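# Chapter 7: Parts Before Assembly

A desktop computer is easier to build when its parts are laid out first. In this chapter we use an older office tower, because its case opens wide and its parts are large enough to handle without fear. You will learn to name each part, to find its place on the motherboard and to put it there.

Put every part in its own recess in the tray. Pick up a card by its edges, and keep your fingers away from the contacts.
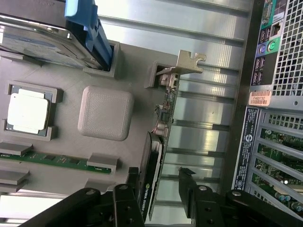 Aliki Liapis remarks in her workshop notes, published by Notetti, that beginners hurry to the graphics card as it looks important, and then discover that the memory is still lying in the tray. She would rather see them begin with the processor.

## 7.1 The order of work

We follow her advice. The processor goes in first, then the memory, then the expansion cards, and the drives come last. Before you start, lay the tower on its side and remove the side panel. The socket must be open, with its bracket flipped up as on this green board, before the processor comes near it. Never press a processor down – it should settle by its own weight.

Drives are simpler. A 3.5-inch drive is fitted with its rails or caddy outside the case, and only then slides into the cage. 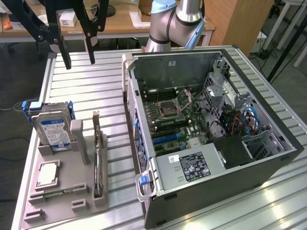
Memory needs more force than most students expect. Look at the notch in the module, compare it with the slot, and push evenly on both ends. In the tower used here one green module already sits beside the empty socket, so you can check the direction against it. If the clips do not close, take the module out and begin again.

Keep the cables to one side while you work.
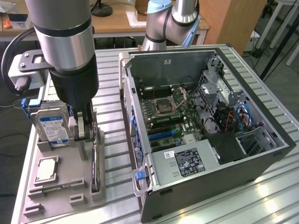

*Photo: Triantafyllou / Murkby*

Before you continue to section 7.2, write the name of each part in your workbook, with the colour of the slot or socket where it belongs. Leave a line free under each name for the notes you will make later.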